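The Box Test

By the time Graltico sent the second pair of grippers, I had been lifting the same plastic box for eight days and had developed opinions about its corners.

The first pair were the Pärns. They were heavy in the palm and slow to open, and they closed with a small sigh, like an aunt lowering herself into a garden chair. The second pair were called Grevness and weighed nothing at all. The brochure said they would disappear in the hand. The old hands at the Rindotdale office, where I was the only person without a degree, said that was what they'd been told about the budget.

My job title was Comparative Operator. I held one gripper in each fist, stood at the table, and picked things up the way a robot would if a robot had my shoulders. Afterwards I filled in a form. The form asked me to rate Confidence, Smoothness and Regret, though I learned in my second week that the last one was a typing error for Reset. I had already given the Pärns a seven for it and they let the score stand.

"Just be natural," said the engineer, from behind his laptop.

I have never been natural in my life, and certainly not while wired to the furniture. But I took hold of the new pair and went in for the box.
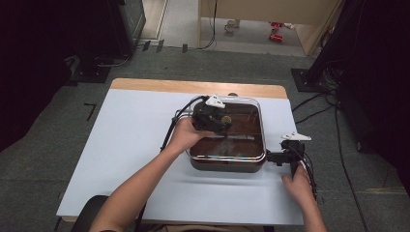 The box, approached from both sides.

Lifting a box with your hands takes no thought. Lifting it with two machines you are holding in your hands takes all the thought you have, and then you start borrowing. I got the right jaw near the rim. I brought the left one over. Somewhere in the middle I remembered that I'd left the chicken out on the bench at home, and the software, which misses nothing, recorded this as a hesitation.

"What happened there?" asked the engineer.

"Chicken," I said.

He typed it in.

We did 393 lifts with the Grevness that February. Ten of them were what he called beautiful, and he played those back at lunch while the rest of us tried to eat. I couldn't see the difference. My arms went in, the box went up, the box came down. He would stop it, run it back and sigh, a bit like the Pärns.

The trouble was that I missed them. The Grevness did everything I asked, promptly, and I found it tiring, the way it's tiring to stay with people who iron their sheets. With the Pärns you had to plan. You had to lean in early and hope, and when they finally shut on the rim you felt you'd reached an understanding. I wrote this in the comments section. It came back with a note asking me to keep to the scale.

The report went to Graltico at the end of the month, and ran to 618 pages. I know because I was the one who carried it to the post, by hand, unassisted. It found in favour of the Grevness on every measure except Regret, where the Pärns were still well ahead.

They bought the Grevness. They also asked, in a separate letter, whether Regret could be measured across the whole product line, and whether the operator who had devised it was available through to winter.

I said I'd have to check. Then I went back to the table, where the engineer had put out a slightly larger box.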